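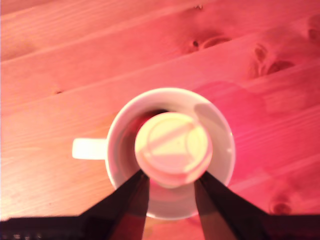

搜索词条 请输入关键词

分类:木材学 | 木材缺陷 | 针叶材

节子(木材)

编辑:Suqin Tang 8月

节子,又称木节,指树木枝条的基部被主干逐年增长的木质部包围后,在锯材或单板表面显露的部分。节子属于天然生长特征,在木材分等中通常按缺陷计量。松属、云杉属等针叶树的枝条多呈轮生,节子因此沿树干成层分布,两层之间的材段称为节间。

形成

侧枝起源于髓心附近。枝条存活期间,其形成层与主干形成层相连续,二者的年轮互相衔接,主干纤维在枝基处向两侧绕行。枝条枯死后停止增粗,主干仍继续生长,新生木质部仅在外围包裹枯枝,不再与之连生。枯枝折断或修除后,断面经愈合组织覆盖,其外侧形成无节材。修枝越早,节子所占的中心柱越细。

分类

按连生程度,节子分为活节和死节。活节与周围木材紧密连生,质地坚硬,干燥后一般不脱落。死节与周围木材部分或全部脱离,四周常夹有树皮,板材干燥时因收缩不一而松动,脱落后留下节孔。

按断面形状,可分为圆形节、条状节和掌状节。圆形节(包括椭圆形节)多见于弦切面,条状节和掌状节多见于径切面。锯切方向与枝条轴线的夹角决定断面的长短径之比。

按材质状况,可分为健全节、腐朽节和漏节。漏节的腐朽已深入树干内部,与内部腐朽相连,对等级的影响最大。

物理与力学性质

节子的密度高于同株正常木材,针叶树节子中树脂和酚类抽提物的含量也较高,颜色因而偏深。节子周围纹理局部倾斜,受拉时产生横纹应力,顺纹抗拉强度的降低最为明显;抗弯强度次之,且与节子位置有关,位于受拉边缘时影响大于位于中性轴附近。顺纹抗压强度受影响较小。横纹抗压和顺纹抗剪强度在某些情况下反而提高。

检量

锯材检量以节子尺寸与材面宽度之比表示,并记录单位长度内的个数。各地规则对尺寸的量取方向规定不一:一种方法量取与材长方向平行的两条切线之间的距离,另一种方法直接量取最小直径。密集成群的小节按节群处理,以群的总宽度计。

Jisitz林区的检量记录常作为早期实例引用。该林区于1,894年采用木制卡尺逐板登记,现存记录册60本,其中13本附有节子分布草图。Ye对这批草图作过整理,从中选取2,000块板材重新归类,指出当时的检量员未区分死节与夹皮节,两类数据不宜与后来的记录直接比较。

加工

节子硬度大,纹理方向多变,刨削时易产生崩缺和撕裂,宜减小切削厚度并保持刃口锋利。胶合时,节子表面的树脂妨碍胶液润湿,指接部位应避开节子。松木涂饰前常以虫胶清漆封闭节子,防止树脂渗出使浅色漆膜变黄。脱落节的孔洞可用木塞或填料修补,木塞的纹理应与板面一致。

Punard锯木厂采用的截断优选工艺,将含节段横截剔除后以指接接长,所得材料用于门窗框料。Gruvora式拼板则保留活节,仅剔除死节和漏节,多用于室内镶板。

参见

夹皮;斜纹理;应力木;树脂囊;锯材分等

标签:节子 活节 死节 锯材检量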